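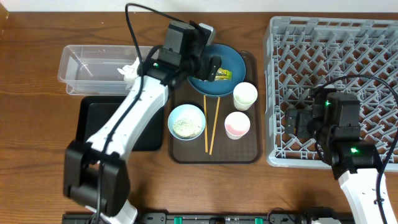
About Gralodel

Gralodel is a tray return and dish service for workplace lunchrooms. We supply the trays, plates, bowls and racks, and we clear and wash them after every meal. Our main kitchen is in Wilport, with a smaller wash room in Killinari.

Petro Stasiv started the company after eleven years running a staff cafeteria. He had one van and 40 trays. Today we look after 353 lunchroom seats at 8 sites, and Petro still does the early run to the Aidoo building himself.

What we do

Trays are dropped off in the morning, stacked and ready for use. After lunch, each tray is cleared at a sorting table. Food scraps go in one bin, and cups, packets and tissues go in another. Drinks left in cups are poured out first. Plates and bowls are scraped and go into the dish rack on edge, with space between them. Chopsticks and spoons are washed separately. The tray itself is wiped down last.

We clear in the same order at every site. New staff spend their first week at the sorting table before they go near the wash room.

What we supply

Our standard set is a serving tray with a raised rim, one plate, one bowl and either chopsticks or a fork and spoon. Colors vary, and we do not promise matching sets. Chipped pieces are taken out when they are unpacked from the rack. Clients who prefer their own dishes can keep them, and we will mark the trays so they come back to the right floor.

Paper cups are not part of the set, but we can order them with your regular delivery.

Who we are

Ayuba Ankrah manages the wash room and the delivery schedule. He joined as a driver and took over the Killinari site when it opened in March. Questions about missing items, breakages or a change in numbers should go to him.

Working with us

We take on lunchrooms of up to 100 seats. There is a one-month trial, then a yearly agreement. The office is open from 7 a.m. to 3 p.m., and messages left later are answered the next working morning.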